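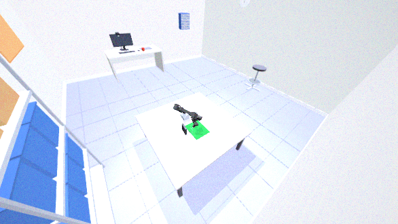
The simulated workroom, with the arm on its table and the green mat in front of it.

The group at Piltell responsible for collecting demonstrations began its present programme in December, after two years of working only with a physical arm. Its head of data agreed to speak to us on condition that the interview dealt with method and left commercial matters aside. We met at the Valtesero office, where the collection desks occupy most of the upper floor.

The first question concerned the move to simulation. "We did not make it to save money, although it has saved some," the head of data said. "We made it so that a poor attempt could be thrown away in a second and the table set out again. With the real arm, an operator might spend more of the morning tidying than recording."

An attempt, in the group's usage, is a single run in which a person guides the arm through a short task from beginning to end. The arm's movements are stored together with the camera views. The system is later trained to produce similar movements when given similar views. By the close of the first stage the group had stored 2401 attempts, of which 873 were judged fit for training.

We asked whether so high a rate of rejection was a cause for concern. The head of data thought not. "People imagine that we reject the failures. Many failures are kept, provided the operator recovers. What we remove is hesitation. If someone stops halfway for a cup of tea, the system learns that stopping halfway is part of the job."

The operators, 26 in all, are divided between Valtesero and a second site at Cabanatuan. They receive two days of training before their first recorded attempt counts. The Cabanatuan operators were found to approach the mat more slowly and to close the gripper later, and for a time there was some pressure to bring them into line with their colleagues. The head of data resisted this. "Both ways are sound. If everyone moves alike, the system has only one idea of how to reach for something, and that is a thin basis for anything."

Much of the conversation turned on the view from the gripper.
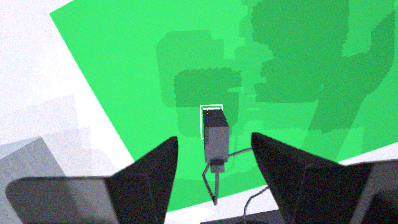 "From up there the arm's own shadow is on everything," the head of data said. "The green is never one green. A person looks past that without any effort - a learning system has to be shown it, many times over, before it stops mattering." The group has considered removing shadows from the simulation altogether, and a trial was carried out at the request of its partner, Gurnimmont. Training went faster. The results on the physical arm were worse, and the shadows were put back.

The room itself has also been a subject of debate. Some members of the group regard the desk, the stool and the wall clock as clutter that slows the drawing of each view. Others hold that a bare room would teach the system to expect one. For the present the furniture remains, and its place is reviewed at the start of each stage.

On the question of how many examples are enough, the head of data was cautious. The target for the second stage is about 2000 accepted attempts, a figure agreed with Gurnimmont before the work began. "I would not defend it as a scientific number. It is what we can check properly. Every accepted attempt is watched by a person who did not record it, and I am not willing to give that up in order to report a larger total."

The second stage will add changes of lighting and will allow operators to begin from a wider range of arm positions. Recording at Cabanatuan will start first, with Valtesero joining once the checking of the earlier attempts has been completed.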